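Week 6 handout: lane keeping kits, and whether we should buy one

Right, last week was theory, so this week I want to look at something you could order and bolt on to the test buggy. The one I've been living with is the Vandik lane follower. It's a camera, a small computer and a box that talks to the steering, and it's meant for slow vehicles — site shuttles, mowers, that sort of thing. Marlina Pelupessy wrote the lab sheet that goes with these notes, so have hers open as well.

What you get for the money

The basic kit will track painted lines at up to 60 km/h, or so the leaflet says. We cap it at much less. You also get logging software, which I like a lot, and a mounting bracket, which I don't (the screws are tiny and one of mine has gone already). The makers say the line finder was trained on 1,000 hours of driving, but they don't say where, and I'd love to know! If it was all motorways, that tells you plenty about how it'll cope on a back road.

How it finds the lane

Quick recap. The software looks for bright, thin shapes on a darker surface, fits a curve through them and steers towards the middle of whatever it thinks the lane is. It gives each line a confidence score from 0 to 200 (don't ask me why 200). Under the threshold you set, it drops that line and leans on the others. Now think about what it would have to work with on a road like the one below.
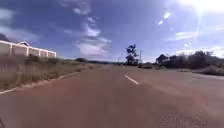 Photo: Skamudside road set, course collection

There's one clear dash of centre marking and then nothing else you'd trust before the horizon. The edge strip on the left comes and goes by the grass, and the one over on the right is faint. Then you've got that pale streak running across the surface past the dash. To you and me it might be dust or worn surfacing, but a line finder that likes pale diagonal shapes could well get interested in it. Add the sun glaring in the top corner and I'd want the confidence threshold set quite high before letting anything steer.

The other option

Farahani do a rival kit that looks for the edge of the drivable surface as well as the paint. I've only had it on loan for a Wednesday afternoon at the Brenside track, so take this lightly, but I found it easier to set up and much slower to start. The manual is better too.

For the lab

Work in groups of 3. Mark by hand every line you'd accept in the photo, give each one your own score, and write down where you'd make the kit hand back control. Bring it on paper, please — the projector in the lab is still away for repair.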